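Éviter une redirection ouverte après le login

Je suis retombée dessus hier soir en relisant le code de Vilau, notre petit outil de réservation : le paramètre « retour » de l'URL partait tel quel dans location.href. Aïe ! N'importe qui peut y glisser son propre domaine, ou pire, un javascript: bien senti.

Ma recette tient en 2 étapes. D'abord, on construit l'adresse avec new URL(retour, location.origin), dans un try/catch (les entrées bizarres lèvent une exception, et tant mieux). Ensuite, on compare url.origin à location.origin. Si ça diffère, hop, page d'accueil.
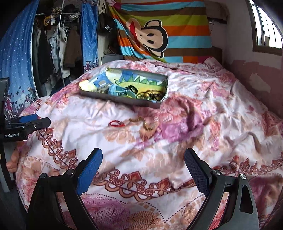
Surtout, ne vous contentez pas d'un startsWith("/") : //pruseo.example passe sans problème, et Abdelilah El Idrissi m'a montré que /\pruseo.example marche aussi. Refaites le même contrôle côté serveur, et ajoutez ces deux chaînes à vos tests.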